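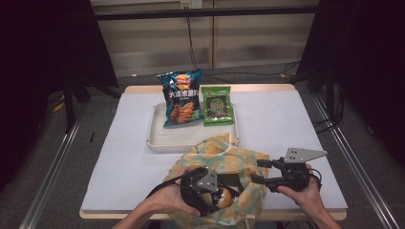
How Do You Teach a Robot to Pack a Snack?

Packing a snack bag is one of the most boring jobs a person can have. You pick something up, you put it somewhere else, and you do it again. You have been able to do it since before you could tie your shoes. Robots find it terribly hard.

The robot club at Mahawong School found this out last October, when the members chose a project for the Ekbridge Junior Robot Meet. The first plan was a robot that could do a backflip. The second plan was a robot that could put snacks where they belong. The second plan won, mainly on cost.

Why is it so hard?

Think about a bag of chips. It is puffy and slippery, and it changes shape when you squeeze it. Squeeze too gently and it slides away. Squeeze too hard and you own a bag of crumbs. Your fingers sort this out before you have even thought about it. A robot has no such luck. It has to be told, or it has to be shown.

Telling a robot looks like this: move the arm forward, open the fingers, move down, close the fingers, stop. That works nicely if the chips are always in exactly the same spot, standing in exactly the same way. Chips do not behave like that, and neither do the people who put them on the table.

So the club shows the robot instead. This is called learning from demonstration, a long name for "watch me do it."

Be the robot's hands

The tricky part is that people have hands and the robot has grippers. A gripper is more like a pair of stubby salad tongs than a hand. If you show a robot how to open a bag using ten clever fingers, it can't copy you.

The answer is to make the person worse at it. Club members hold a gripper in each hand and do the whole job with those. The table has a tray for the snacks that have been sorted, say a big black and blue bag of chips with a small green packet next to it, and a crumpled plastic bag with the next item still inside. One gripper reaches into the opening. The other waits nearby with its jaws apart, ready to help.

Every try is recorded, so the computer can study how the grippers moved and what was going on at the time. One full try is called an episode, like on TV, except that every episode has the same plot.

What makes a good episode?

You might guess that the best episodes are the fast ones. The club guessed that too, and spent its first afternoon racing. The computer then learned to be quick and wrong. Slow and steady episodes turned out to be far more useful, which was a blow to several members.

Variety counts as well. If the tray is always in the same place, the computer may decide that the place is what matters. So between episodes somebody nudges the tray or turns a packet a little. A different snack is good too. The club calls this job "being the wind," and there is a waiting list for it.

Mistakes are allowed. If you drop something and pick it up again, the computer gets to see what picking it up again looks like. If you drop something, say a rude word and walk off, that episode is thrown out.

How many tries does it take?

More than you would like. The club wanted 1000 episodes and had 638 by spring break. A good pair of packers can get through some 200 in one long session, with stops for sore wrists. Holding a gripper for 14 minutes is fine. The fifteenth is when people start to complain.

The computer program that learns from all this is called Julach. Nobody remembers why. After its first training, Julach sent the robot straight past the snacks and made it grip the air with great confidence. After its second, it picked up a packet and would not let go. The club counted that as progress and wrote it in the logbook.

Try it at home

You will need two pairs of kitchen tongs, a plastic bag, a tray and a few snacks in their packets. Put one snack in the bag. Hold a pair of tongs in each hand and get the snack out of the bag and onto the tray. Your fingers may not touch anything except the tongs.

Now do it again with the bag turned around. Then try it with one eye shut — it becomes much harder to tell how far away things are, and some robots have the same trouble.

When you have managed it a few times, you may eat what you packed. The robot never gets that part, and so far it has not asked.

Words to know

Gripper: the part of a robot that grabs things.
Demonstration: showing how a job is done.
Episode: one recorded try, from start to finish.
Training: the time a computer spends studying the episodes.

Next in this series: the Plistitz team builds a robot that waters plants, and some things that are not plants.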